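Durlow tabletop set -- README and equipment planning notes

Status: working copy, budget section updated in June. Prices are left out on purpose, ask for the sheet.

What's in the folder

Short clips of two-gripper tabletop work, hand-held, no arm. Small household and desk objects on a white top. Plus the kit list, the spares log and the plan for the next order. If you only want the clips, skip to Layout. If you are signing off money, read all of it please.

Size

397 clips in this release
39 objects in the object list
2 grippers per station, one per hand

Layout

clips/ -- the recordings, one folder per session
objects.csv -- name, rough size, where bought, replaced or not
kit.csv -- every part on the station, with supplier
spares.csv -- what wore out and when we noticed
order_next.csv -- draft, dont treat as approved

Kit per station

Pair of hand-held grippers from Clinach, padded jaws. Mitby table, plus covering. Dark backdrop cloth. Laptop, charger, two spare batteries. Box of objects. A drive for the recordings and a second drive for the backup. The second drive was missing from the first budget and we paid rush shipping on it. Put it on the first order.

Spend, in order of how much it hurt

Grippers, by a long way. Then people's time. Then storage. Then pads -- cheap each, but they add up and shipping is per order. Objects are nearly nothing. Backdrop and covering, nearly nothing.

Pads

The line everybody leaves out. Foam or rubber faces scuff, edges fray, grip changes, and then clips from the start of a batch and the end of a batch don't match. We log pad state per session in spares.csv (good / worn / replace). Column is free text before session 12, sorry, needs cleaning up.
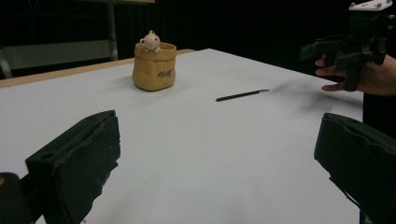
How many spare pads should a new station order up front?
Enough for two full changes on both grippers, ordered with the grippers so it all ships together. After that go by your own spares log.

Objects

Buy ordinary things. Mix of thin and bulky: a slim pen lying flat asks something very different of the jaws than a little ceramic pot with a figurine in it. Get doubles of anything ceramic. Doubles of anything you'd be annoyed to lose from objects.csv halfway through a batch, too. Printed or patterned items are fine, just note it in the name.

Rent or buy

Brandão quoted us on a rental for the second station. Worth it for a short run, not past one season, and pads are billed on top. Draft order assumes we buy. If the budget gets cut the fallback is one station with longer hours -- slower, but the data stays consistent.

Lead times

Grippers slow. Pads slow if ordered alone. Everything else is off the shelf. Place the gripper order before booking people, we did it teh other way round once and paid for idle hours.

Known gaps

Lighting is a bit dim in some sessions. Lamps are on the draft order.
No weights in objects.csv yet.
kit.csv still lists the old table.
Repair costs not split out from spares.

Use

Internal use and partner sites only for now. License text to follow with the next release. Changes to order_next.csv go through the planning sheet first -- edits made straight in the file get overwritten.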